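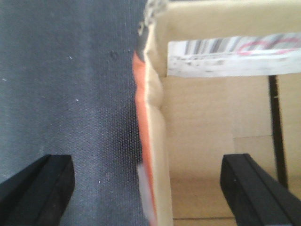
Reading time: 6 minutes

About Premodum

Premodum is a postal lending library for travel writing and regional description, chiefly of the nineteenth century. It holds journeys on foot, county and parish surveys, river guides, collected letters to newspapers and the kind of book in which an author spends a chapter on one village and its inn. Most of the stock is in English or in English translation. Works in German, Swedish and French are held where no full translation exists.

The library is run as a private company from Otura and lends to individual readers and reading groups. It has no public reading room.

What we hold

The lending catalogue lists 791 titles. A title is counted once, whatever the number of volumes or editions behind it. Where a work was issued in parts over many years, as was common for books of local description, the parts share one entry and are lent separately.

Selection follows a written policy. A book is considered if it meets both of these conditions:

The author visited the places described, or says so and gives enough detail for the claim to be checked.

The text is out of print, or is in print only in abridged form.

General histories, gazetteers compiled from other books, and novels set abroad are left to other libraries. Borderline cases are common. Several writers of the period mixed their own walks with borrowed passages, and a few seem to have written up places from their publisher's maps. Such books are kept if the first-hand part can be told from the rest, and the catalogue note says which chapters are affected.

Abridgement is the second point on which readers most often write to us. Long works of this kind were usually cut for translation, and the cuts fell on the same material each time: church inventories, family trees of landowners, ballads and battle accounts. What remained was the scenery. A reader who knows only the short version may have a fair idea of the author's route and a poor one of the author's interests. Where we hold both the full text and an abridgement, the catalogue gives a chapter concordance between them.

How the catalogue works

The catalogue is kept in a database called Camus, written in-house and in use since the first year of lending. Each title has a standard bibliographic record and, beneath it, a place record. The place record lists every settlement, river, road and estate to which the author gives more than a passing mention, with the page reference and two forms of the name: the spelling used in the book and the spelling in use now. Places that no longer exist as separate settlements are marked with the name of the town that absorbed them.

The index makes it possible to search by place and get back a list of everyone in the collection who went there. Results are sorted by date of visit where the book allows one to be worked out, and by date of publication where it does not. The two can be decades apart.

Place records are complete for 599 titles. For the others, only the chapter headings have been indexed. Work proceeds in order of acquisition and readers cannot pay to have a title moved up, though a borrower who has made a private index of a book is welcome to send it in. Submitted indexes are checked against the text before they are added, and the compiler's initials are entered in the record.

Editions and copies

For most titles we lend a reading copy: a later printing, or a facsimile made from an original that is too fragile to post. The facsimiles are printed and bound by Isaksson on uncoated paper with a sewn spine. They reproduce the original page for page, including errors, with a list of corrections bound at the back. Maps that were folded into the original are printed on separate sheets and kept in a pocket inside the rear cover.

Originals are lent only where the binding is sound and a second copy is held. They carry a grey label on the inside board. Originals without a second copy can be consulted by scan on request, within the limits of copyright. 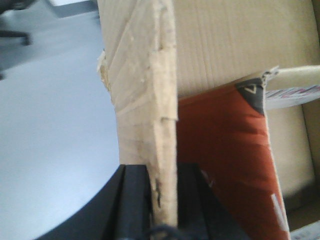
Every book is examined when it comes in and again each time it is returned, and the result is entered in the copy record. The condition vocabulary is short and is applied equally to text blocks, paper wrappers, card slipcases and outer packing. Damage to board is described by the state of the edge and of the surface next to it. The torn cardboard flap shown with this paragraph, for instance, would be entered as "torn, edge fibrous, small nicks to right side, paper layer lifting at upper left, faint marks lower down". An entry of that length is normal. Terms such as "good", "fair" and "tired" are not used in copy records, as two people seldom mean the same thing by them.

Borrowers are asked to note any damage they find on arrival on the slip supplied and to leave it unrepaired. Adhesive tape in particular should not be applied to anything, including the slipcase.

Membership and loans

Membership is open to anyone with a postal address in the United Kingdom or Ireland. Individual members may have two titles on loan at a time. A multi-volume work counts as one title, but volumes are sent singly. The loan period is eight weeks from the date of posting and may be renewed once if no other member has asked for the book.

Reading groups join under a separate scheme. A group is sent one reading copy per member, subject to stock, together with a sheet of place names in old and modern spelling and a plain outline map. The outline maps are drawn for the edition being lent and should not be relied on for walking.

Return postage is paid by the borrower. Overdue books are not fined; the account is suspended until the book is back.

Publications

Premodum publishes a small series of pamphlets under the title Otura Papers. Each deals with one book or one route and sets the printed account beside whatever can be established from timetables, parish registers, toll records and the author's letters. Recent numbers have dealt with the dating of summer walks from remarks about the harvest, with the practice of crediting dialogue to unnamed boatmen, and with chapters that appeared in newspapers before the author can be shown to have made the trip.

Each pamphlet is printed in an edition of 700 and is not reprinted. Members receive them without charge. Proposals are read in October and should run to a single page, naming the edition used and the sources to be compared. General appreciations are outside the scope of the series.

People

The library is directed by Akinyi Tanui, who is also responsible for the selection policy and edits the Otura Papers. Cataloguing, condition records and dispatch are handled by a small permanent staff. Indexing in languages other than English is given to outside readers, who are paid by the page and named in the record.

Gifts and sales

We accept gifts of books within the selection policy. Please send a list first, giving author, title, publisher, date and a note of any missing plates or maps. Parcels that arrive without a prior list may be delayed by several months. We do not give valuations.

Duplicates and withdrawn copies are sold to members through the quarterly list. The copy record is supplied with each sale.

Contact

Enquiries about loans should quote the membership number and the copy number printed on the slip. Corrections to place records should quote the title, page and spelling concerned, with a source for the change. All corrections are acknowledged.

Page last revised 2025-01-30.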